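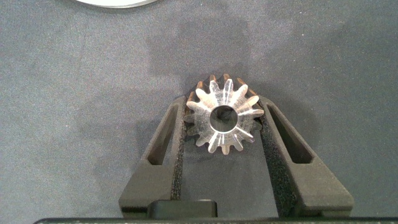 # Clear gear, gray felt: do I keep collecting or fix something first?

**plodding_along**

I'm gathering demonstrations for a pick-and-insert policy on a small tabletop arm. The task is about as glamorous as it sounds: pick up a clear plastic spur gear, carry it over, drop it on a peg. Fifteen teeth, one hole, no personality. I drive the arm by hand with a leader arm and record the wrist view plus joint positions.

I have 564 episodes so far. The first 90 were with an opaque white gear and a policy trained on those alone did fine, which gave me ideas above my station. Then I switched to the clear gear, because the clear gear is what the job calls for, and the policy now grabs with great confidence at a spot one tooth to the left of where the gear is. Sometimes it grabs the shadow. It closes on the shadow very gently, too.

Setup, in case it matters:

- gray felt mat, lamp overhead
- black printed fingers with grit pads on the inside faces
- wrist camera only, fixed exposure
- gear starts flat on the mat, random position, and I pick it up by the rim

Once it's in the fingers I can see the teeth fine, since the edges light up. Flat on the felt it mostly looks like felt. Do I need more episodes, or better ones? I'd like to know before I give up another weekend to this. The Vutbridge getting-started guide says "collect until performance is satisfactory," and I have been satisfied by none of it.

---

**Kilov_bench_4**

More data. It's always more data. We had 3,037 before ours stopped doing dumb stuff.

---

**feltmat_survivor**

More data may help, but 3,037 episodes of a thing the camera can't see will get you a policy that is very experienced at not seeing it. I'd spend an evening on the bench first.

**Look at your own recordings the way the policy does.** Shrink the wrist video to whatever size your network takes in and play it back. If you can't point to the gear while it's lying on the mat, stop there. You've been driving with your eyes on the real table, and your eyes are much better than the input. I did this for months. Cover the table with a box and drive from the screen only. You'll be slow and bad-tempered, and the episodes will be worth more.

**Move the lamp.** Overhead light gives you a big soft shadow of the arm right across the middle of the mat, and that shadow moves every time the arm does. With an opaque part you get away with it. With a clear one, the shadow is the most interesting thing in view, so of course the policy falls in love with it. Put the light low and to one side. The tooth edges should pick up a bright line even when the part is flat. If your gear has any tint to it from some angles, like an amber cast on the back of the rim, that's handy too. Don't polish it off.

**Vary where the fingers land on the teeth.** Holding it upright with a pad on each side and the bore facing the camera is a lovely grip. Keep it as your target. But if every demo starts from a perfect approach, the policy never learns what to do from a crooked one. For maybe one episode in five, come in off-center on purpose, back out, and correct. Keep the correction in the recording. Resist the urge to trim it so you look competent.

**Keep the white gear episodes in a separate folder.** I mixed mine in and then couldn't work out which set was doing the damage.

**Check the clock offset** between camera and joints. One tooth to the left, every time, in the same direction, smells like timing or a bumped camera mount as much as it smells like transparency. Put the white gear back on the mat and run the old policy. If that one misses left now as well, your mount has shifted and you can ignore most of what I just wrote.

For scale, my clear-part set ended up at 1,531 episodes, and I threw out roughly a third of the early ones. The success rate went up when I threw them out, and I took that personally.

---

**deschamps_fan**

Spray it with dry shampoo. It goes matte and the camera sees it right away. Comes off with a cloth.

(We did this with the Deschamps starter arm. Only works if you're also going to spray every gear in real life, which I found out on Sun 5 March, in front of people.)

---

**plodding_along**

Ran the white gear with the old policy. It misses left. The camera mount has a screw I could turn with a fingernail.

Tightened it, and I'm redoing the calibration tonight. Moving the lamp anyway, because I watched the shrunken video and for most of it I couldn't find the gear either. No idea yet how many of the 564 were recorded before the screw went. I'll start at the end and work backward.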